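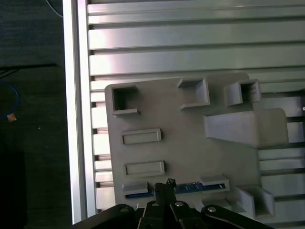 Department of Materials and Production, Bomorbridge Technical College

Chapter 18
Limits, Fits and the Cost of Accuracy

Oct 14, 2020
Course text, prepared by the teaching staff

No part can be made to an exact size. A drawing that calls for a shaft of 21 mm is asking for a shaft between two sizes, whether or not the two sizes are written down. The larger is the upper limit and the smaller is the lower limit. The difference between them is the tolerance.

18.1 Clearance and interference

A fit describes how two mating parts behave when they are put together. If the hole is always larger than the shaft, the fit is a clearance fit. If the shaft is always larger than the hole, it is an interference fit and force or heating is needed to assemble it. Between the two lies the transition fit, in which either may occur depending on where each part falls within its limits.

Sockets, slots and brackets are treated in the same manner as round holes. The width of the opening is taken as the hole and the width of the part that enters it as the shaft.

18.2 Housings and enclosures

Sheet metal housings are usually given wide tolerances on the outside and closer ones at the fixing points. A panel may be out by a visible amount along its edge and still go on without trouble if the screw holes line up.
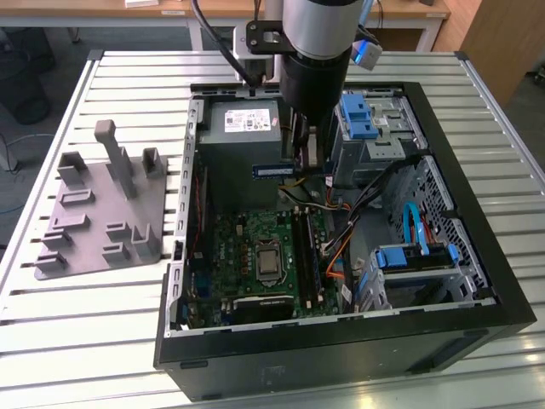

Fig. 18.1 Computer tower on its side, side panel removed.

Plastic parts need more care. They shrink on cooling, and thick sections shrink more than thin ones. In the Brerinance exercise at the end of this chapter, a cover 300 mm long is measured at both ends and at the middle, and the readings are compared with the drawing.

18.3 Choosing a tolerance

Cost rises steeply as the tolerance is reduced. The Okusov tables in Appendix B list more than 215 combinations of process and size. Read across to the process first, then down to the nominal size.

© Bomorbridge Technical College. Contact the department office. Back to top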